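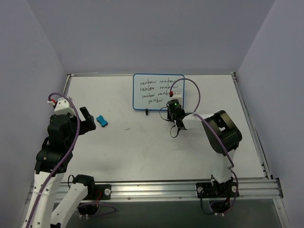
Teaching by Demonstration Group, monthly meeting
Saturday 2/2/19, held in the back workshop at Celau

Chair: Jannik Kramer
Minutes: the usual hand, with thanks to everyone who slowed down when asked

Jannik opened the meeting and thanked people for giving up a Saturday, especially those who came over from Braltlow on icy roads. The minutes of the last meeting were read and accepted with one correction: the spare wrist cable was bought by us and not lent by Voß, so we do not owe it back to anybody.

1. The whiteboard wiping task

Most of the morning went to this, and it was a good long talk. The board is the small one with the blue frame, standing on its black stand toward the back of the table, with the word "rainbow" written over it in dark marker. The plan is for the person at the controls to bring one arm up to the board and wipe the writing away, while the other arm steadies the board if it needs steadying. We have 91 demonstrations of this task so far, and 11 of them were set aside after review (mostly the ones where the operator paused to think, bless us all, we have all done it).

There was a friendly disagreement over how much to write on the board. The Braltlow members would like one word only, so that a new operator can finish without getting tired. Jannik feels that several lines make a better lesson, and that uneven handwriting is welcome, as people do not write like typewriters. It was agreed to keep several lines for now and to try a single word at the next session for comparison.

The purple cable on the right arm was brought up again. It loops across the upper right of the board and hides part of the writing on that side, and several people felt that this makes it hard for the operator to judge where a stroke should begin. Jannik will reroute it closer to the forearm and tie it down loosely, leaving enough slack at the elbow for a full reach. Anyone recording before that is done should please say so in the log.

A question was raised about the faint gray smudges on the table near the middle. We agreed to wipe the tabletop before each session and to put a line about it on the start sheet.

2. Hand guiding or remote control

We came back to our old favorite. Romska sent a kind letter describing how they teach their arms by taking hold of the wrist and walking it through the motion, and they asked whether we would try the same. Those who have done both said that hand guiding feels natural for one arm but gets awkward with two, where you soon wish for a third elbow of your own. There was also a worry about hands and sleeves getting in the way of the wrist camera. The group decided to stay with remote control for the two-arm tasks and to try hand guiding on the blue bone pick-up, using the left arm alone. Jannik will write back to Romska and tell them so, with our warm regards.

3. Training new operators

Two people have asked to learn. It was agreed that each should spend a first session just moving the grippers over the empty part of the table, with no recording, until they are comfortable. After that they may start on the bone, and then the board.

4. Money

The balance stands at 409 euros. A request for up to 300 euros for a second set of hand controllers was discussed at some length and approved, on condition that Voß is asked for a price first.

5. Any other business

Please put the caps back on the markers. Please also switch off both arms at the base before leaving, even if you are only going to lunch.

The meeting closed with coffee and a very nice plum cake. The next one is later in February, also at Celau, and Jannik will send the day around once the room is confirmed.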